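Sulham Community Help
Home > Housing and Tenancy > Deposits

Return of security deposit after a shared lease ends

Posted by Rhonda Fortin, 14/05/2021

I would be grateful for guidance on the following matter. Two of us signed a joint lease for an apartment on Virnholm Street. My co-tenant moved out in March, and I remained until the lease expired. The management company, Jaiswal Property Services, has written to say that the deposit will be returned as a single check made out to both of us. My former co-tenant now lives in another state and has been slow to respond to letters.

I paid the larger part of the deposit and have the bank record to show it. The company has also deducted $78 for carpet cleaning, although the carpet was cleaned before I left. I wish to know whether I may ask for my share to be paid separately, and whether the deduction can be disputed without the other tenant's signature. The letter gives me 20 days to reply.

3 replies

Odemo
Member

They do this all the time. Just call them and ask for two checks. My sister had hers split over the phone. If the person you speak to refuses, ask for the manager.

Emiko Kikuchi
Senior Contributor, Housing Section

The reply above may produce a result, but it should not be relied upon alone. Any request concerning a deposit should be made in writing and a copy retained.

Under most joint leases the tenants are treated as one party. The landlord is therefore generally entitled to issue one check in both names, whatever each tenant contributed at the start. Many companies will nevertheless divide the payment if both tenants sign a short statement setting out the amount due to each. The statement should give the address of the apartment, the names as they appear on the lease, the two amounts and a mailing address for each person. A scanned signature is often accepted, and you may wish to ask about this before mailing anything out of state. 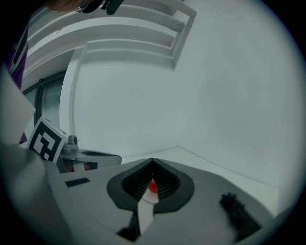
Can one tenant dispute a deduction if the other does not respond?

In most cases a tenant named on the lease may write to dispute a deduction on his or her own behalf, and the landlord should consider the letter on its merits. State the amount in dispute, enclose the cleaning receipt and ask for an itemized statement of the charge. The rules differ from state to state, so please confirm the position with your local tenant office.

With regard to the time limit, send your reply by certified mail well before the last day. Should your former co-tenant remain silent, the letter may state that you have attempted to obtain a signature and list the dates on which you wrote. Please do not sign the other person's name on the check or on any form, even with permission given by telephone.

If the check has already been issued, contact your bank before attempting to deposit it. Some banks require both payees to be present, while others will accept an endorsement signed by each.

Rhonda Fortin
Original poster

Thank you both. I telephoned the company first and was told that a signed statement would be acceptable, with scanned copies permitted. I have sent the draft to my former co-tenant and have written separately about the $78, enclosing the receipt.

T. from Unit 9
Member

Check the move-in inspection sheet as well. Ours had the carpet marked as stained from the beginning and the charge was dropped. If you don't have your copy they are supposed to have one in the office, at least ours did.

Replies to this topic are closed.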